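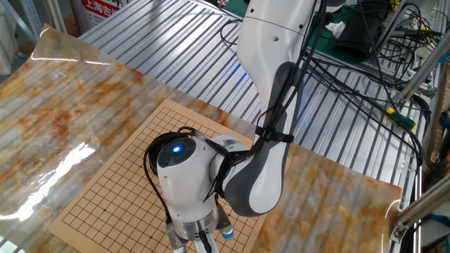 Go station: arm over the board, blue light on at the wrist.

Letivora open day, February: walk-round before doors, Go demo
Checked by: Usa Boonyarit

1. Cables strapped to arm: OK. Strap near the elbow is snug, love how tidy it looks now!
2. Marble sheet: edges curl a little. Tape before 70 guests lean in.

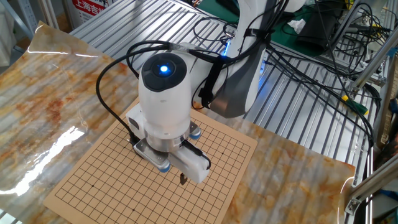 Gripper above the grid, blue pads on both sides.

3. Finger clearance over board: OK, Evander Kinnear to recheck at noon.
4. Stop button within reach of host: OK. Tested twice, such a quick stop!
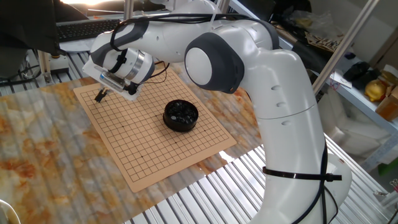

Can visitors play a move themselves?
They can, once the host has paused the arm and waved them forward.

5. Floor line 21 inches out: repaint the corner.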